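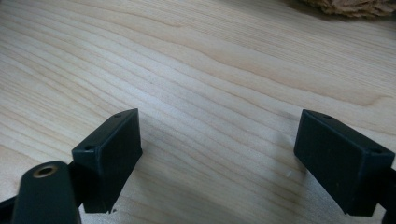 九首童谣，一张专辑，还有一群不肯回家睡觉的孩子：《Tosus的夜班车》原声带今天上线啦！

2023年9月19日

大家好，我是Gaëtan Leclerc，动画剧集《Tosus的夜班车》的音乐总监。Cemon唱片的同事本来给我准备了一份很正经的新闻稿，我看了两遍，觉得里面那个人不太像我，就跟他们商量，能不能让我自己写。他们居然同意了（谢谢你们，也祝你们好运）。

先说正事：《Tosus的夜班车》第一季电视原声带今天起在各大音乐平台上架，数字版全球同步，实体黑胶限量3,000张，首批里有200张附我和编曲Lwazi Oosthuizen的签名，只在Cemon的官网商店卖。专辑收录九首重新录制的传统童谣和两首原创歌曲，演唱的是剧里的小演员们，外加几位嗓门特别大的成年人。

没看过剧的朋友，我简单讲讲。Tosus是一辆夜班公交车，每天晚上沿着Gilbert镇的环线跑一圈，车上坐的都是睡不着的小动物。每一集有一只小动物上车，带着一件心事，也带着一首歌。车开到终点站，歌唱完了，它也就困了。故事就这么小。我第一次读剧本的时候在火车上，读到第四集那只怕黑的獾，差点坐过站。

因为每集都绕着一首歌转，制片方Purner动画从一开始就跟我说：音乐不能是后来贴上去的。于是我们先录歌，后画画。动画师拿着录音去画嘴型、画呼吸，连小朋友唱到一半吸鼻子的那一下都画进去了。第二集里小刺猬擦鼻子，就是这么来的，剧本里根本没写。

再说说选角。我们收到了2,673份试唱录音，大部分是家长用手机录的，背景里有洗碗的，有狗叫的，还有一位奶奶全程跟着合唱（唱得真好，我们后来真的打电话请她来了，第七首开头那段低声哼唱就是她）。我和Lwazi把每一份都听完了。听到后来我们俩说话都带着调子，去楼下买三明治都是唱着点的。

最后一共有223位小朋友参与了录音，主唱和合唱都算在内，年纪最小的五岁，最大的十三岁。名字全部印在黑胶内页上，一个不漏，字号是小了点，但请各位家长相信我，都在。

编曲方面，我得多夸几句Lwazi。他以前主要做合唱和打击乐，童谣这个领域对他来说是新的，所以他一点包袱都没有。《小星星》谁都会唱对吧？他把它改成了慢拍的三拍子，底下垫一台旧风琴，风琴漏气的声音也没修掉。我头一回听的时候说，这会不会太安静了？他说：“给我一个晚上，你关了灯再听。”我关了灯再听，第二天就给他发消息说什么都别动。

他自己也有话想说，我原样抄在这里：

“我小时候睡前听的歌都是大人唱给小孩的。这次我想反过来，让孩子唱给大人听。录音那几个星期，好几位家长坐在控制室的沙发上睡着了，我把这当成最高的评价。”——编曲、联合制作人 Lwazi Oosthuizen

当然也有热闹的歌！第五首《青蛙过河》是整张专辑里最吵的，铜管、拍手、跺脚全上，录的那天楼下的牙科诊所上来敲门，问我们还要跳多久。最后那一轮跺脚我们挪到了傍晚诊所关门以后才录，孩子们攒了一下午的劲儿，效果比白天好得多。如果您打算在睡前放这张专辑，建议跳过这一首，或者把它放在刷牙的时候。

两首原创里，《终点站到了》是片尾曲，看过剧的朋友应该已经会哼了。另一首《给司机叔叔的歌》没有在第一季里完整出现过，只在第八集里飘过去几秒钟。好多观众写信来问那是什么歌，问得我特别开心。完整版放在专辑最后，比电视里长得多，中间还有一段口琴，是我自己吹的，吹得一般，请多包涵。

录音几乎都是一遍过或者两遍过，我们不太愿意让孩子反复唱。有些地方音不太准，有一个地方歌词唱错了，“月亮”唱成了“月饼”，后来大家都觉得月饼更好，就留下了。正好9月也快到中秋，算是应景吧！

《Tosus的夜班车》原声带曲目：

1. 上车啦（传统曲调，重新填词）
2. 小星星
3. 两只老虎
4. 獾的摇篮曲（传统曲调，重新填词）
5. 青蛙过河（传统曲调，重新填词）
6. 伦敦桥
7. 奶奶的小毯子（传统曲调，重新填词）
8. 雅克弟兄（法语版）
9. 月饼歌（传统曲调，重新填词）
10. 终点站到了（原创）
11. 给司机叔叔的歌（原创）

眼尖的朋友可能会问，第3首和第8首不是同一个调子吗？是的，故意的！第3首是两个小演员吵着架唱完的，第8首是合唱团用法语轮唱，放在一起听特别有意思。我外婆当年就是用法语教我的这首歌，我私心一定要留一个位置给它。

配合专辑上线，Purner动画会在节目官方频道陆续放出每首歌的动画短片，第一支是《獾的摇篮曲》，今天就能看。歌词和简易钢琴谱也会放在Cemon官网，可以免费下载，学校和幼儿园拿去上课用完全没问题，不用写信问我们（写信来聊天倒是很欢迎）。

第二季的事我能说的不多，只能说剧本已经在写了，Tosus会换一条新路线，车上会有一位新乘客，而且是个唱低音的。Lwazi已经在到处找会吹大号的小朋友了。

关于《Tosus的夜班车》
学龄前及低龄儿童音乐动画剧集，由Purner动画出品，Gaëtan Leclerc担任音乐总监，Lwazi Oosthuizen担任编曲及联合制作人。第一季现已全部播出。

关于Cemon唱片
独立唱片公司，主要发行影视原声、儿童音乐与合唱作品。

媒体试听、采访及图片素材，请通过Cemon唱片官网的媒体页面与宣传部联系。想约我和Lwazi一起采访的朋友，请尽量约在上午，下午我们多半在录音棚里，手机都是静音的。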